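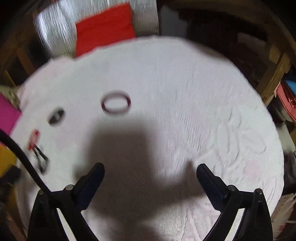
Ticket 789: Distributor feed rejects new toy line, Gratdale warehouse
Queue: Catalog and trade data
Priority: 2
Opened by: Gratdale receiving
Assigned to: Mirjana Matić
Status: Resolved, monitoring

Reported problem
The October line sheet for the Gashi pull-back vehicles was uploaded to the distributor portal on Thursday morning. The portal accepted the file but published only part of it. Licensees in Purbridge see the old line with old carton quantities. Hernville sees the new line with no prices. No error was sent to the uploader.

Initial checks
File opened locally. 4,000 rows, header row correct, no blank item numbers. Same template version as the previous upload. User permissions unchanged. Re-uploaded the same file at 10:40 with the same result. Cleared the portal cache for both regions. No change.

Import log, second upload
10:41:02 file received
10:41:05 header match OK
10:41:19 region split started
10:41:20 WARN age grade field length exceeded, row skipped
10:41:20 WARN age grade field length exceeded, row skipped
10:41:33 price list join incomplete, Hernville
10:41:34 publish finished with warnings

Warnings go to the log only. The uploader gets the standard "received" message whether or not rows were skipped.

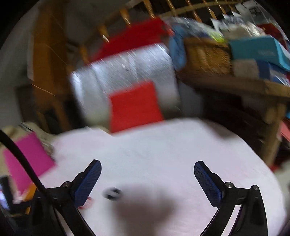
The age grade field in the portal holds 7 characters. The new sheet has the grade written out in words, for example "3 years and up", where the old sheet had "3+". Every affected row was dropped before the region split. Purbridge had no replacement rows to load, so the earlier line stayed live.

The Hernville price fault is separate. Its price list is keyed on the old item number, and the new line uses a two-letter suffix for packaging variants (window box, blister card, display tray). The join found no match and left the price empty.

Fix applied
1. Age grade converted back to the short form in the source sheet.
2. Suffix stripped in the join step for Hernville. Item number on the published page keeps the suffix.
3. Carton quantity rechecked against the packing list from Gratdale.
4. File uploaded again at 14:15. Publish finished, no warnings.

Confirmation
Purbridge: new line visible, carton quantities correct.
Hernville: prices visible on all but 19 items. Those items have no price in the source list. Returned to sales, not a portal fault.

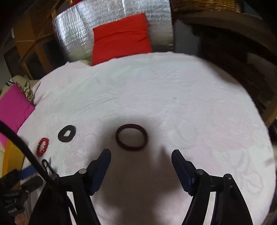

Small items on white plush, with a dark maroon-brown ring.

Open items
Field length check to be added to the upload template.
Skipped row warnings to be emailed to the uploader. Change request raised, no date set.
Sales to supply the missing prices for Hernville.

Note from M. Matić: do not re-upload the first version of the sheet. It is still in the shared folder under the same name. Use the copy ending in "short grade" until the folder is cleaned up.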